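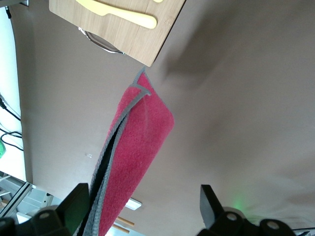 Pink-red towel with a grey border, and a cutting board behind it.

13 January 2024

I finished reading the small book of Cremilda Cordeiro on the price of bread in Lacerda, and I want to write down my thoughts before I forget them. She is not a famous economist. She worked for nine years in the town's statistics office and wrote the book after she left it.

Her question is simple. When the government stopped fixing the price of flour, why did bread become cheaper in Lacerda but dearer in Dostow, only 60 kilometres away? Both towns had the same law and the same harvest. The usual answer is that Dostow had bad management. Cordeiro does not accept this. She went through 706 invoices from bakeries and found that Dostow had only two mills, and both belonged to one owner, Rimetti. Lacerda had many small mills which were afraid of each other.
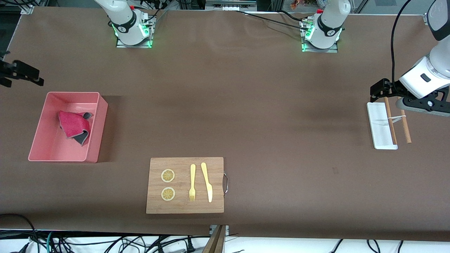
The long brown table, with the two white arms at the far side.

I agree with her about the mills, but I am less sure about the wages. In chapter 9 she writes that bakers in Dostow lost income in the first year, and she blames again Rimetti. I think the cost of credit was also important. The small bakeries borrowed from the Visex savings bank, and the interest went up in the same January as the price of flour. She gives this only one footnote - a pity, as her own tables show it quite clearly.

A friend asked me if the book is for or against free prices. I could not answer him, and I count this as a good sign. Next I will read her older paper on rents, if the library can find it.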